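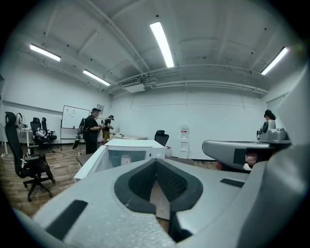 Light grey plastic with a speckled matte surface, set against dark grey foam.

Gloss is cheap to mould and expensive to keep. A polished tool steel cavity gives a bright part straight off the press, but every sink mark, flow line and fingerprint shows on it. Texture hides most of them, so the work moves from the finished part to the mould.

At Wurkia, a toolroom outside Warner, the usual method is acid etching. The cavity is masked, dipped and rinsed, then measured before the mask comes off. Domingo Leiva, who runs the etching bay, allows 2 passes for a fine grain and 3 for a coarse one.

"Depth is the easy bit," he says. "Matching a cavity somebody else etched is where the hours go."

Depth also sets the draft angle. A coarse grain on a steep wall will drag as the part ejects, leaving shiny scuffs that no cleaning removes -- the wall has to be tapered further, or the grain made finer.

Wear is slower to show. Leiva keeps a sample plaque from every 1,000 shots and compares it with the first under a low side light. The rack by the door holds 176 of them, labelled in grease pencil. Corners near the gate go smooth first, and glass-filled grades speed that up.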